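**Zadetti G4 two-finger gripper: product page and open safety notice**

Status: on sale with restrictions. Notice last revised 2018-06-17. Read the notice before you read the specs, and read both before you believe the brochure.

Ollska resells and services the G4. We do not build it. Zadetti builds it, and the numbers marked "maker" below are theirs. The numbers marked "bench" are ours, and where the two disagree we would go with the bench.

## What you get

- G4 gripper body with two long tapered fingers, dark gray, matte
- Wrist plate and cable
- Wrist camera mount
- Zadetti control software, single-seat license
- Printed quick guide (skip page 4, it describes the older release lever)

Spare fingers are sold in pairs only. We have asked for singles twice and been told there is no demand, which does not match our order book.

## Specs

| Item | Value | Source |
|---|---|---|
| Maximum stroke | 119 mm | maker |
| Grip force limit, default | 50 N | maker |
| Grip force after fault | not limited | bench |
| Inspection interval | 500 hours | maker |
| Restart after emergency stop | manual | maker |
| Restart after short power dip | automatic | bench |

The last line is the reason for the notice.

## The fault

When supply power dips for a moment and comes back, the G4 controller restarts by itself. It reloads the last position command. It does not reload the force limit. The fingers then close or open toward wherever they were last told to go, at whatever force the motor can give, and the software on the operator's screen goes on showing the 50 N setting as if it were in effect.

Zadetti calls this "an unexpected resume condition." We would call it a gripper moving when people think it is stopped. Their first reply said it could only happen on a badly wired bench. We then got it on a bench wired to their own drawing, and sent them the log. Their second reply was shorter.

What we know:

- All units on the original firmware are affected, whatever arm they are mounted on.
- The emergency stop circuit works. A stop pressed before the dip stays pressed after it.
- The pause button in the software is not a stop. It does not survive the dip.
- The camera feed comes back before the controller does, so a live picture tells you nothing about whether the force limit is loaded.

What we do not know is how long a dip has to be. The maker's figure changed between July of last year and the current release notes, with no explanation, so we have left it out of the table.

## Restrictions until the fix is proven

1. Use the emergency stop, never the software pause, before anyone reaches into the work area.
2. Fit a latching power relay so that a dip ends in a dead gripper. Sobczak makes one that fits the Zadetti cabinet without drilling.
3. After any restart, send the force limit again by hand and check it with a gauge. The screen value does not count.
4. Leave the fingers open and clear of the work at the end of every shift.
5. No unattended runs. This includes lunch.

Firmware with a claimed fix is out. We have it on one bench and are not ready to recommend it. It brings the force limit back after a restart, but it still restarts without asking, and in our view that was the larger half of the problem.

## Household appliance work

Most of our G4 customers bought it for handling jobs in and around home appliances, and the brochure leans hard on that. Doors, drawers, baskets, small loads. The fingers are a good length for this, we will grant them that. They are also long enough to put a lot of force into a glass door or a plastic drawer front if the limit is missing, and a door panel gives no warning before it cracks.

Our own trials use an ordinary front-loading washer. The approach to the door is the part we watch most closely, with the fingertips pointed at the porthole and very little room for a surprise close or a surprise step forward.
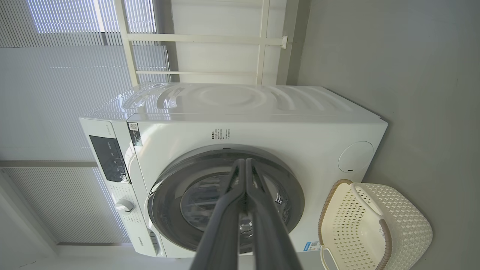

## Ordering, returns and exchanges

New orders ship with the relay kit included, and we do not sell the G4 without it. If you already own one, write to Ollska service with the serial number from the wrist plate and we will send the relay at cost. Zadetti has so far declined to cover it.

Units bought for unattended use may be returned for a full refund, opened or not. Customers who would prefer a different gripper can exchange for the Liltora, which is slower and has a shorter reach. It stays off after a power dip until someone turns it back on - we pulled the plug on it ourselves to check.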